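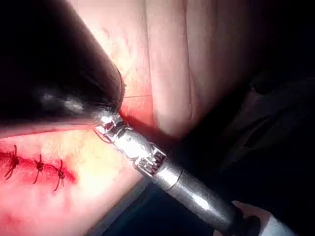
Clesville, September

Posted by the co-driver, Saturday, 9:40 p.m.

Search this diary Go

Second in class today, and I will take it. We started the morning fifth, after the puncture on Friday's last stage, and the road was still damp under the trees. I had marked three corners wrong on the recce, all in the quarry section, and fixed them over breakfast.

The first stage went well. The Lasomico tires took a mile to come in, then the car stopped sliding at the back and we could use the notes as written. We passed the Rajput car parked in a field gate with its hood up. Both crew were out and waving us on. 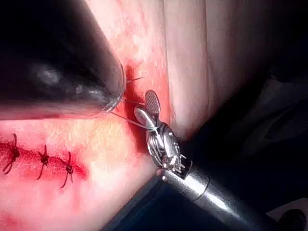

Service was short. The crew changed the front left damper and put 68 liters in, which was more than I wanted to carry for the long stage. I argued, lost, and ate a cheese roll. The new intercom from Skitunix cut out 2 times before noon, so I have gone back to the old headset for tomorrow.

The long stage is fast for the first half – we were at 180 on the straight by the reservoir – and then it turns into farm lanes with mud dragged across them. I called one junction late and we ran wide into the grass. Four seconds gone, maybe five.

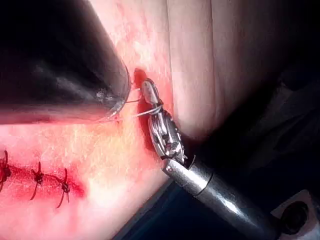
After that it was tidy driving and no more mistakes from me. Entry for the next round is 2100, due at the end of the month, and we still have to pay for the damper. Up at five tomorrow. Notes are in the bag, pencils are sharpened, and the spare batteries are on charge by the door.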